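Section 4: Teaching a Table Chore by Hand
Varkel Home Handling Guide, revised March 11, 2020

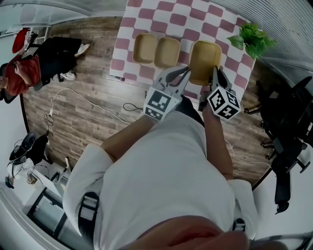 If you came straight to this section hoping I'd tell you the arm can clear your table tonight, I'm sorry, it can't, at least not out of the box. Can machines do household chores yet? My answer after a long winter with the Varkel is "a few, kind of, if you show them first." So this section is all about the showing part. You do the chore yourself with the hand grippers, the software records how your hands moved, and the arm gets to learn from that later (Section 6, if you want to peek).

I'm going to use takeout containers the whole way through. They look like the easiest thing in the world and they really aren't! Paper gives when you squeeze it, an empty bowl weighs next to nothing, and two of them sitting side by side will happily slide around together when you only wanted one.

4.1 Before you start

You'll need the pair of hand grippers, the shoulder harness, the head camera, and a table you can walk up to from at least one side. I do mine standing, but a chair is fine if the table is low.

1. Charge both grippers until the light on the handle stays green. Mine take 57 minutes from flat.

2. Wipe the marker cubes with a dry cloth. The camera finds your hands by those black and white codes, and a greasy thumbprint can be enough to confuse it. I learned that one after a whole evening of pizza boxes.

3. Put the harness on over your shirt and buckle it. Snug, please. If the straps slide when you lean forward, tighten them and try again.

4. Start the Studon recorder on your computer and wait for both hands to show up in the list. If only one does, hold the missing cube up in front of your face for a second and turn it slowly.

Caution: Look at the floor before you put the camera on. Once you're strapped in and staring at your hands you will not notice a charger cord, and I've gone for a walk with one wrapped around my ankle. Tape cords down or run them along the wall, and roll any spare chairs back out of your walking path.

4.2 Setting the table

People ask me whether they should strip the table bare first. You can, and your first few recordings will go better. But then you've taught the arm to work at a bare table, and who has one of those? I leave the checkered tablecloth on and I leave a plant at the corner. A busy pattern is harder on the software, so if the recorder keeps complaining, go plain for the first day and bring the cloth back once things are running.

1. Put out three containers, no more. Start with empties.

2. Let two of them touch and set the third one apart. The loner is your warm-up. The touching pair is the real lesson.

3. Keep everything within easy reach. If you have to stretch, your hands will wobble, and the wobble gets recorded along with everything else.

Note: Mix your sizes and shapes a little as you go. I fed mine 40 recordings of one single bowl in December and was very proud of myself, and then it had no idea what to do with a bowl that was slightly bigger. Back to the start I went.

4.3 Recording a pick

1. Stand square to the table, both grippers in front of you and pointing at it. Hold still until you hear the beep.

2. Open the fingers wider than you think you need, and do it before you get to the container. Opening late is the most common beginner mistake and it knocks things over.

3. Bring the open fingers in low, one on each side, down near the bottom edge. The rim of a paper container folds if you look at it wrong. The bottom is stiffer.

4. Close slowly. Stop as soon as the container moves with you. You want a hold, you don't want a crush.

5. Lift it a hand's width, carry it to where it's going, and set it down flat before you open up. Don't drop it the last little bit (I know, we all do it in real life).

6. Move your hands back to where they started and wait for the second beep. No beep means no recording, so don't rush off.

For the pair that touch, use your other hand to steady the one you're leaving behind. This feels silly the first few times. Keep at it anyway, the two-handed recordings are the ones the arm seems to get the most out of.

Caution: No hot soup, no knives, no glass. Empty or dry stuff only until you've finished Section 6. The grippers don't know how hard you're squeezing, and neither will the arm.

4.4 How many recordings?

More than you'd like. For one chore with one kind of container, I got my first decent result after 508 recordings, spread over a lot of evenings. That sounds terrible written down. In practice a pick goes quickly once you have the rhythm, and I put the radio on. I stop after 19 in a row and shake out my hands, and I'd suggest something like that for you too. Tired hands get sloppy, and sloppy recordings are worse than none.

After each batch, open the Guthrie viewer and play a few back at double speed. Throw out any where a marker cube went out of view for more than a moment, where you fumbled and regripped, or where somebody talked to you and you turned your head away from the table. Don't be sentimental about it!

4.5 If something goes wrong

The recorder loses one hand: you've probably crossed your wrists or tucked a cube behind your arm. Keep the two hands apart, one on each side of your body, and keep the cubes facing up.

Fingers stick half open: turn that gripper off, work the fingers by hand, turn it back on. If they still stick, check the hinge for crumbs.

Everything looks fine but the playback is tilted: the head camera has slipped. Tighten the band, redo the start-up beep, and delete that batch.

Containers skid on the cloth: smooth it out and clip the edges underneath. I use the Garisier table clips, but clothespins work on a thin tabletop.

Once you have a batch you like, save it under a name you'll still understand next month ("bowls, checkered cloth, two hands" beats "test final 2") and go on to Section 5, where we clean up the files before the arm sees any of them.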